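October, cloth bench, afternoon

Carrying on with the folding notes from the last entry. Same desk by the carpeted side of the room, same batch of cloths from the Nesari box. The teal ones with the wavy hem go in this entry, the plain Camargo squares stay in their own bag until we have the creasing sorted out.

Prep. Cloths washed once without softener, line dried, stored loose. T. Oprea wanted them ironed between rounds. Tried it on two and dropped it. An ironed cloth keeps its old fold line and opens along it, so the second round is easier than the first and the times don't compare. Unironed from now on.

Start state. Each cloth is picked up by the middle, held a hand's width over the desk and let go. No tidying after the drop. If it lands with a corner over the edge, drop again and write "R" in the margin. Earlier sheets from Sławomir have no R column, so treat those as unknown.

Order of work:
Find the hem on the near side.
Open left and right until the hem lies flat.
Pull the far side away from you, smooth from center outward.
Fold near to far, then left over right.
Square the corners and set down on the stack.

Observations. Opening is the slow part. The fold itself takes very little once the cloth is flat. The wavy hem turns under itself on the drop and a pinch then takes two layers instead of one. When that happens the cloth comes up as a roll and has to be put down again. Pinching slightly inboard of the hem helped on most tries. On the plain squares this problem did not show up, but their edges are stiffer and the fabric is heavier.

Pulling outward with both sides at once is better than pinning one side and dragging the other. Dragging moves the whole cloth across the desk and it ends up near the cable hole at the back, where the hem can catch. Added to the sheet: keep the cloth on the near half.

Stack is numbered to 367. Target for this fabric stays at 400, then change over to the Stekmont towels. Sheet total across all fabrics is meant to reach 3000, so the towels need their own start state written up before we switch.

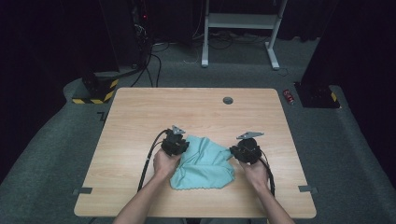
Teal cloth, scalloped hem, still bunched on the near half of the desk.

Open points:
Left over right or right over left. Sheets disagree. Sławomir to pick one.
Corner tolerance. I have been accepting a finger's width on the last fold. The scallops make it hard to say where the edge is. Suggest measuring from the high points of the wave.
Lint on the desk surface after long runs. Wipe at each change of fabric.
Order more of the teal from Tovosberg if the hems start to fray. Two are fraying already, set aside in the tray.

Next: finish the teal, then write up the towel drop.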